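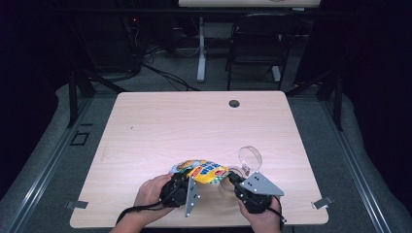 Company > About us > Who we are

About Plunholm

Plunholm is a small language school for adults. We teach English and Thai in the evenings, in groups of no more than seven students. The school was opened by Waraporn Yensuk, who learned English as a grown woman and remembers well how slow the first year can feel.

Our first classroom was one rented room above a bakery on Wihongi Street. We had five chairs, a whiteboard and a heater which made more noise than heat. Today we have three classrooms in the same building, and the heater is a new one.

How we teach

We begin with speaking. In the first lesson every student says something to another student, even if it is only a name and a favorite food. Grammar comes later in the evening, when people already have a question about it. Homework is short – one page or one recording – and the teacher answers it before the next lesson.

For our Thai courses we use Patar, a course book which Waraporn wrote together with two of our teachers. It has many dialogs from markets, clinics and bus stations. Students can borrow a copy for the whole term.

Our students

More than 400 people have studied with us. Many of them are nurses, cooks and drivers who come after work, so we start late and there is always tea. Some employers also send their staff to us, and Skakex has had its own English group here for several terms.

In July the school is closed for summer break. Registration for the fall courses stays open by email, and we try to answer each message in the language in which it was written.

Shares: 3 | Comments: 0

© Plunholm Language School | Contact | Privacy | Back to top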